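Kendeo 冥想坐垫计时器 使用手册
第三节 首次设置与每日练习

开始之前
先充电。充满再用,首次充电请别中断。指示灯由橙变白即可拔线。
包装里有:计时器主机一只、充电线一根、腕带一条、练习卡一套。缺件请联系 Foredley 售后,报机身底部的批次号。

3.1 开机与配对
1. 长按侧键三秒,听到一声短磬音后松手。
2. 手机打开蓝牙,进入 Kendeo 应用,点“添加设备”。
3. 选列表里以 KD 开头的那一项。配对码 2142,输入后确认。
4. 主机震动两下,配对完成。
5. 没反应?关机,重来一遍第1步。还不行就看3.6。

注:一台主机同时只能连一部手机。换手机前先在旧手机上解除配对,不然新手机搜不到。

3.2 选择练习程序
出厂带四套程序,短按侧键切换,磬音次数对应程序编号。
程序一:静坐。单次磬音开始,三次结束,中间无提示。
程序二:站桩。每五分钟轻震一次,提醒检查膝盖和肩膀。
程序三:数息。吸气短震,呼气长震。节奏可调。
程序四:卧式放松。全程无震动,只在结束时响一声,音量自动减半。

初学的话从程序三开始,一次别超过十分钟。节奏默认吸四拍呼六拍,觉得憋气就调快,不要硬撑。调节方法:应用里点“呼吸”,左右拖动滑块,松手即保存。
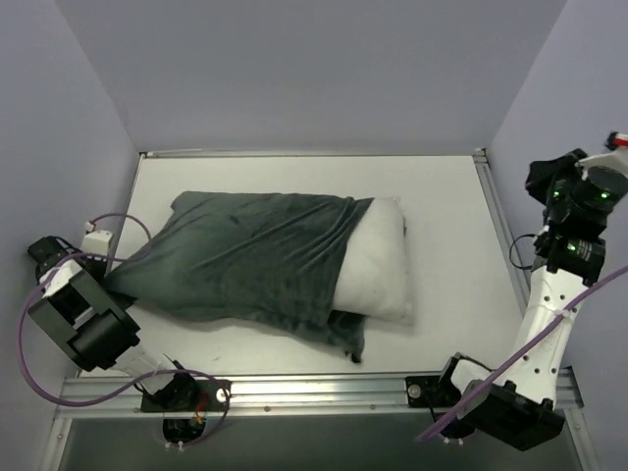

程序四默认时长40分钟,可改。改时长必须在程序停止的状态下进行,运行中改了不会生效,下次才算。要在睡前用的话,把“结束音”关掉,应用首页右上角,小铃铛图标。

3.3 佩戴与摆放
1. 静坐、数息:主机放坐垫前沿,或用腕带戴在左手。
2. 站桩:只能戴手腕,松紧以能塞进一根手指为准。
3. 卧式:放身侧,离头部一臂远。不要压在身体下面。

注意:腕带扣要听到“咔”一声才算扣好。没扣紧摔坏的不在保修范围内。
注意:装有心脏起搏器者,使用前先问医生。
注意:练习中头晕、恶心、胸闷,马上停,坐下或躺下缓一缓。当天不要再练。

3.4 记录与导出
每次练习自动存档,主机本地最多存292条,满了会从最早的开始复盖。建议每周同步一次。
同步:应用保持打开,主机放旁边,点“同步”,等进度条走完。中途别锁屏。
导出:设置—记录—导出表格。文件按日期排,时长单位是分钟,中断的练习后面带星号。

3.5 固件更新
3月14日之后出厂的主机已是111版固件,不用更新。更早的机器请按下面做:
1. 电量一半以上。
2. 接上充电线,不要拔。
3. 应用里点“关于本机”,再点“更新”。
4. 白灯慢闪是正在写入。这时候千万不要关机!!
5. 灯常亮,完成。自定义程序会清空,要在在应用里重新设一遍。

3.6 常见问题
磬音发哑:出音孔进灰,用软毛刷扫,别用水冲。
震动太弱:先看电量,再看应用里“强度”是不是在最低一档。
计时不准:手机时区改过之后没同步,同步一次就好。
自己关机:静置两小时自动关机,正常。
腕带有味道:温水加少许肥皂手洗,阴干,不要暴晒。

练习卡的文字由 Begoña Prieto 编写,磬音由 I-seul Ahn 录制。卡片第7张站桩图左右脚标反了,以应用里的为准,5月起的批次会换新卡。

下一节:3.7 多人练习模式(需另购 Hájek 底座)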